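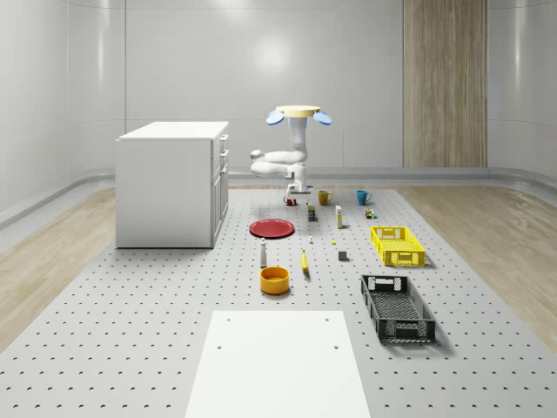

Riltdale Work Zone Load Log

README, last updated May 16, 2022

Welcome! This folder holds the loading and unloading records we keep for work zone trucks at the Riltdale yard. If you plan temporary lane closures, teach new crew members how to load a truck, or just like looking at how long it takes to get a stack of cones off a flatbed, we think you'll find plenty to dig into. We have had a great time putting it together and we'd love to see what other yards do with it.

What's in the folder

loads.csv - one row for each truck load. This is the main file and the one most people want.
devices.csv - the list of traffic control devices we track: cones, drums, sign stands, sandbags, arrow boards and barricades, with the weight we use for each one.
trucks.csv - deck height, deck length and tie-down points for each truck.
notes.txt - comments from the crews, typed in as they were written. Spelling has been left alone.

The current release covers 67 loads on 9 trucks. Loads that were called off before the truck left the yard are not in the count.

Columns in loads.csv

load_id - a number, never reused
truck_id - matches trucks.csv
shift - day or night
crew_size - people on the ground and on the deck, driver included
stack_order - devices from the headboard back to the tailgate, separated by semicolons
load_min - minutes from the first device lifted to the last strap tight
unload_min - minutes from the first strap off to a clear deck
secured_by - strap, net, rack or mixed
reload - yes if the load had to be taken down and stacked again before leaving

How the times were taken

One crew member starts and stops the clock. Times are rounded to the nearest minute. Breaks are taken out, but waiting for a forklift is left in, and that matters a lot when you compare night loads with day loads. We went back and forth on this one! In the end we felt that waiting is part of the job, and a planner needs to see it.

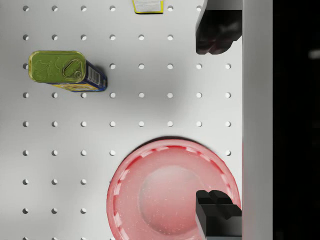 Stack order turned out to be the most fun column to work with. Crews at Riltdale load in reverse, so the first thing needed on the road goes on last. For a simple shoulder closure that puts the advance warning signs nearest the tailgate, then cones, then everything else. Loads stacked this way are easy to spot, and you can sort for them by looking at the last item in stack_order.

Known gaps

Night loads before March have no crew_size. The old paper form didn't ask for it, and we didn't want to guess.
Truck 12 had its side racks swapped partway through the log. Rows before the swap say strap, rows after say rack.
Drum weights are for the drum and one rubber base. If your crews use two bases, change the value in devices.csv before adding up any totals.
A few load_min values go over 70. We checked them against the paper forms and they are correct - those were full arrow board loads.

Related files
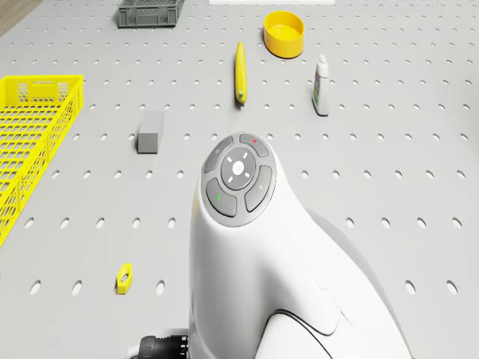 Pegboard tabletop and white arm, simulated view

The Vistau folder uses the same columns, so you can stack the two files on top of each other and go. The Kariuki folder is older and keeps loading and unloading in a single column called total_min. Please don't split that number in half!

Opening the files

Everything is plain text with commas between values, and any spreadsheet program will open it. Import load_id as text or the leading zeros will vanish. If you use the Skusby planning sheet, paste the rows in under the green header and leave the header where it is.

Using and sharing

Use the log for training, planning or class projects, and pass it along freely. Keep this README with the files when you do. Corrections are very welcome, and so are new loads from other yards - send them in the same column order and leave load_id blank so we can number them at our end.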